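Accueil > Essais matériel > Entraînement à domicile

Filet de frappe Plisik 36 : un mois dans le jardin

Publié le 9 novembre par Noura Nimri

Je cherchais un filet de renvoi pour les séances de baseball de ma fille, qui joue lanceuse et reprend l'entraînement au printemps. Le Plisik 36 est vendu 167 euros, piquets et housse compris. Nous l'utilisons trois ou quatre fois par semaine, sur herbe.

Montage

Le cadre arrive en 7 tubes numérotés qui s'emboîtent. La notice est courte et le schéma du pied gauche est imprimé à l'envers. La première fois, j'ai mis 30 minutes. Maintenant je le monte seule avant que le café soit passé. Les clips du filet sont durs, surtout ceux du haut, et je conseille des gants s'il fait froid.

Tenue en jeu

Avec des balles en cuir, le filet absorbe bien et renvoie mollement, ce qui convient pour la frappe sur tee. Pour travailler la réception, il faut tendre les élastiques au dernier cran, et là le cadre avance de quelques centimètres à chaque série. Les piquets fournis sont trop courts pour un sol meuble. Je les ai remplacés par ceux de notre ancien but Cliltlow.

La zone de prises est cousue au centre avec un ruban rouge. Une couture a lâché dans l'angle bas au bout de deux semaines. Le vendeur, Daher, a envoyé un filet neuf sans discuter, mais il a fallu renvoyer l'ancien à nos frais.

Par rapport au Nastley

Le Nastley d'un voisin, que nous avons eu un week-end, est plus lourd et ne bouge pas. Il se range mal et prend la moitié du garage. À prix égal, je garderais le Plisik pour un jeune joueur et le Nastley pour un adulte qui frappe fort.

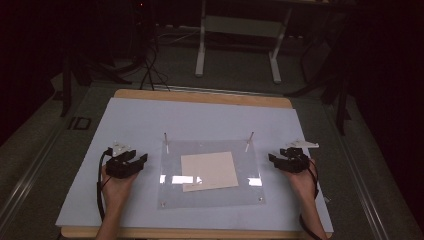
Ce que j'ai noté

Points forts : poids, housse solide, filet facile à changer.
Points faibles : piquets, notice, coutures des angles.
Note : 7/10. Je le rachèterais, avec d'autres piquets dès le départ.

Contact | Mentions légales | Retour en haut de page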